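Home Articles Topics Random page Search Help

Drendow method

The Drendow method is a way of teaching robots to handle objects by recording people at work with a hand-held gripper. A person carries the gripper, opens and closes its two fingers by hand, and a small camera mounted on the tool records everything the fingers meet along the way. The recordings are then used to train a control program for a robot arm fitted with fingers of the same shape. It takes its name from the Drendow workshop, where Katherine Cabrera and Rehema Minja first put it together.

Background

Before Drendow, the pair had spent a long and rather tiring stretch steering an arm by remote control, a job that Minja has fondly compared to buttering toast with a broom. Moving the tool by hand was a great deal quicker, and people who had never touched a robot could learn it in an afternoon.

Empty approaches

The best-known part of the method is its use of what Cabrera called empty approaches – short recordings in which the gripper travels over a bare stretch of table with its fingers open and picks up nothing at all. In the early trials, programs trained only on successful grasps tended to close the fingers too soon, often on a shadow or a change in the light. Mixing 200 empty approaches into a set of 2,000 grasps brought early closing down from 51 cases to 48 in the first test, a small gain that the authors were careful not to oversell. Later sets, gathered at Utham with more varied lighting, showed a clearer benefit.

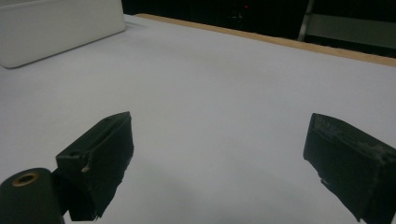
Open gripper fingers over a white tabletop, seen from the tool's camera.

Limits and later work

Because the camera rides so close to the fingers, it sees little of the wider room, and worn finger pads can change how a grip behaves from one set of recordings to the next. The Cuervo variant adds a second camera to help with the first problem, while Vorkitz, a later collection, keeps notes on pad wear alongside each recording.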